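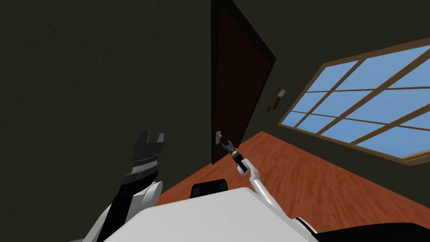 The lever handle is a door fitting worked by pressing down a short arm, which turns a spindle and draws back the latch. It took the place of the round knob in most offices and a good many homes, chiefly on the grounds that it can be opened with an elbow. A plain flat door with a small light gray lever on a short rectangular backplate is the usual modern pairing, and few people have ever been moved to write a poem on it.

Knobs have their defenders. The town of Flusivell kept them in its public buildings until January, when 127 were replaced over 19 days, and residents complained of catching their sleeves for the rest of the year.
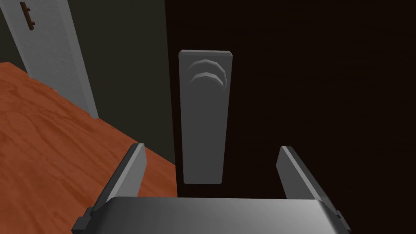

Sleeve-catching is the lever's oldest fault. Makers answer it by curving the free end back toward the door, a shape called the return. The other common fault is droop, in which a tired spring lets the arm sag below level. Droop does no harm to the latch but gives a hallway a discouraged look. Farari, a maker of springs, sells a replacement cassette with 13 parts and instructions for 10 of them.
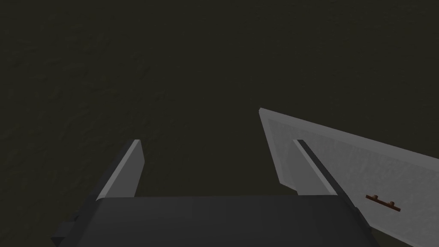
Định Mạch objects that droop is blamed on springs far too often, and that a loose set screw will produce the same sag in a handle fitted last week. The spring makers have yet to reply.

Contact | © Fladanix Household Reference | Back to top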